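I moved to a smaller apartment in February and gave myself one rule: nothing goes into a box unless I can say out loud where it will live in the new place. I would like to report on the rule.

The rule lasted one closet. By the second closet I was saying "shelf" in a firm voice and taping the box shut. I did not own a shelf.

Some background. The old place was on Gosselin Street, third floor, 11-foot ceilings, and a pantry you could host a small meeting in. The new place has a pantry too, in the sense that there is a door and behind it you can stand a broom.

The movers wanted an inventory for the insurance. I sat down one evening to write "kitchen stuff, books, clothes" and instead wrote for three hours. Final list: 319 items. I would have guessed a hundred, and I would have said it with my whole chest.

Of the 319, I could not remember buying 30. One was a fondue set. I have never fondued. It has the forks and everything.

My friend Josée Dufour helped me pack and turned out to be ruthless. She holds a thing up and says "When?" You have to name the last time you used it. If you say "well, technically" it goes in the donate pile. I lost a waffle iron to "well, technically."

I did win one argument, over the big soup pot. It feeds twelve. I live alone. I said I might have people over. She looked at me for a while and then wrapped it in newspaper, very slowly.

Books are where everyone's principles go to die. I got rid of 14 and kept a Finnish grammar I bought because a coworker, Raili Huttunen, said the language was "not so bad if you start young." I was 41.

A word about cables. I own a bag of them. I don't know what they charge. I moved the bag in 2000-something, I moved it again after that, and it has now seen more of this city than most of my relatives.

The storage unit question came up. A place called Holtora quoted me 196 a month for a room about the size of my old pantry. So the plan was to pay rent on the pantry after moving out of the pantry. I thought about it longer than I'd like to admit.

Clothes I left for last, on the theory that clothes are easy. They fold, they squash, they forgive you. What they also do is multiply on a bed. You put down one armful to sort and an hour later you're sleeping on the couch.

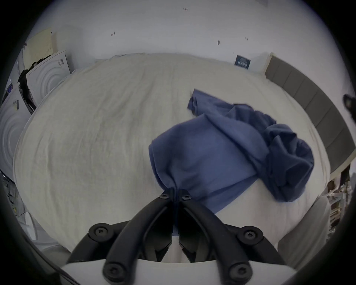 Tadeo Arancibia
Writer of the Plinder newsletter, on homes and the stuff in them

My sorting method was keep, donate, and a third pile called "painting." The painting pile is for clothes too ugly to wear anywhere but still good enough to paint in. I have painted one room in my life. I could now outfit a crew.

Moving day itself took four hours and I have very little to say about it except that you should label the box with the toilet paper. Label it on all six sides.

Three weeks in, there are nine boxes I haven't opened. Josée says if I don't miss anything by summer they should leave the building sealed. I told her that was sensible, and then I went home and opened one to check.

It was the fondue set. I had marked it "donate" and then packed it. The forks are in the drawer now.

Anyway, I'm having people over next month – eight of them so far. If you own a folding chair and can carry it up one flight, make that nine.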